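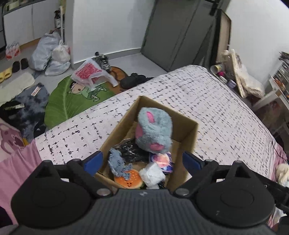
What has to be checked before a gripper that failed to release is put back into use?
Finger travel, pad condition, pivot play, the release command log and the stop circuit, in that order, with each result written down before the next check is started.

Post-fault inspection checklist, two-finger gripper
Site: Wellville
Unit: Nalano handling cell, gripper position 2
Date of inspection: July 7, 2018
Reason for inspection: failure to release during bin unloading. Item held after open command. Operator reached in before the cell was in safe state. No injury.

Section A. Isolation

A1. Cell stopped and locked out at main switch: OK
A2. Stored energy released at wrist: OK
A3. Item removed from fingers by hand, power off: OK
Comment: item was a soft packet with a folded edge. The fold had worked in between the left pad and its backing. Packet kept with the fault report.
A4. Warning tag on start panel: FAIL
Comment: tag was on the side door only. Second tag fitted during inspection.

Section B. Fingers and pads

B1. Pads seated flat, no lifted edge: FAIL
Comment: left pad lifted at the outer corner, enough to admit a sheet of paper. Adhesive dark and soft. Pad replaced. Right pad sound but replaced as a pair.
B2. Pad surface free of residue: OK after cleaning
B3. Both fingers reach full open position: OK
Comment: 500 cycles run with no load after the pads were changed. No short stroke recorded.
B4. Fingers meet on center line: OK

Section C. Linkage and pivots

C1. Pivot caps tight: OK
C2. Side play at pivots within limit: OK
Comment: slight play at the upper left joint. Within limit. Check again in October.
C3. No thread, film or fiber wound on the joints: FAIL
Comment: short length of fiber removed from the lower right joint. Not the cause of this fault. Joint cleaning was last signed off at 485 hours; interval is 100 hours.

Section D. Control

D1. Open command present in log: OK
D2. Finger position agrees with command: OK
Comment: the controller reported fully open and the fingers were fully open. The packet stayed on the pad. Position feedback cannot detect this condition.
D3. Held-item check after release: NOT FITTED
Comment: Clisangate supplied the cell without it. Request sent for a wrist weight check after each release.
D4. Fault raised within set time: FAIL
Comment: no fault was raised. The arm went back to the bin with the packet still attached and stopped on contact with the bin wall.

Section E. Guarding and stop

E1. Emergency stop, all stations: OK
E2. Side door switch stops arm motion: OK
E3. Side door locked until arm is at rest: FAIL
Comment: door opened while the arm was still slowing. Lock delay found set to zero. Reset to value on the Bisht data sheet and tested 9 times, all passed.

Result: unit NOT released for unattended running. Attended running allowed at reduced speed with soft and folded packets sorted out of the bin first. Items A4, B1 and E3 closed. Items C3, D3 and D4 remain open.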